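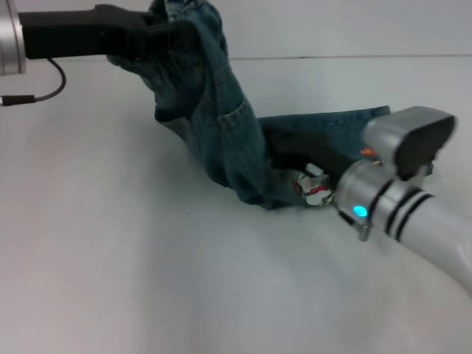 Unit 6: Planning and Paying for a Garment Handling Cell

Course notes, Trevham Applied Automation
Instructor: Shanthi Ranasinghe
Lab and purchasing questions: Rizwan Weerakoon

Read before the June workshop. Bring your draft budget, even if it's a mess. Messy drafts make for the best discussions!

6.1 Start with the cloth

Last unit we budgeted for rigid parts, where you can look up a weight and a size and go shopping. Clothing is much more fun and much harder to price. A pair of jeans has thick seams, thin spots, pockets, a waistband and a great many ways to lie on a table. Every one of those can change what you need to buy.

So before you open a single catalog, write a one-page task statement. Say what arrives, how it arrives (flat, stacked, dumped in a heap), what should leave, and what counts as good enough. If the job is to fold denim into a neat stack, say how neat. I've seen wonderful plans come apart over that one word.

Then collect sample garments. Get the stiffest, the stretchiest and the most worn ones you can find, and put them on the budget as a line of their own. People laugh at a clothing line in an equipment budget until the samples wear out halfway through testing.

6.2 One arm or two?

A single arm can drag, lift and drop a garment, and for sorting work that may be plenty. Once you need to stretch cloth between two points or hold one end while moving the other, a second arm starts to earn its place.

A second arm costs more than its own price. Add these to the worksheet:

Mounting and a table wide enough for both reaches
A second gripper, with its own cables and spare pads
Controller capacity and any extra software license
Time for calibrating the arms to each other
More floor space, and more guarding if your risk assessment calls for it

The calibration line is the one students leave at zero. Please don't. Put in real hours at a real hourly rate, and expect to repeat the work whenever an arm is moved or replaced.

6.3 Grippers and fingertips

My favorite section! The gripper is a small slice of the total and it decides so much of what the cell can do.

For denim, compare at least these points when you read a quote: how far the jaws open, how gently they can close, how the finger surface meets the fabric, and how easily a fingertip can be swapped. A bunched waistband asks for a lot of opening. One layer of a pant leg asks for fingertips that can get close to the table and pinch.
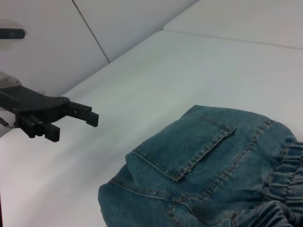 Surface texture deserves a trial of its own. A toothed pad may hold heavy cloth well and still be a poor choice for knits, and a smooth rubber pad may be the other way around. Ask the supplier for loan sets. Many will say yes if you tell them what you plan to test and when you'll send the parts back.

In our class case, the Braltance plan, each replacement fingertip set is priced at $381. The first draft had one set in it. The second had 6, which was closer to a sensible number for a two-arm cell with a long test period ahead. Work out the difference and see where you would find that money.

6.4 Cameras, table and light

Decide early whether you want a view from above, a view at the wrist, or both. Each camera brings a mount, a cable run, storage for what it records and somebody's time to set it up. Cable runs especially! Measure them with the arm stretched to the far end of its travel, then leave slack.

A plain, matte tabletop is cheap and makes fabric edges easier to pick out. Even lighting helps too. For the Kekon case the lighting allowance was some $600, and students usually try to cut it first. Try the cut on paper, then list the tests you'd have to rerun if the light changed through the day.

6.5 Buying in stages

Two stages work well for most small teams. Stage one is a minimum cell that can attempt the task. Stage two is whatever stage one taught you to want. Keep some money unassigned between them, and write down who can release it.

For each line in the Cassim worksheet, fill in lead time as well as price. A low-cost bracket with a long lead time can hold up everything else on the list.

For the workshop

Bring your task statement, your worksheet, and two quotes for the same gripper type. Rizwan will go through shipping, duty and warranty terms in the second hour, so have those pages of the quotes handy — the small print too.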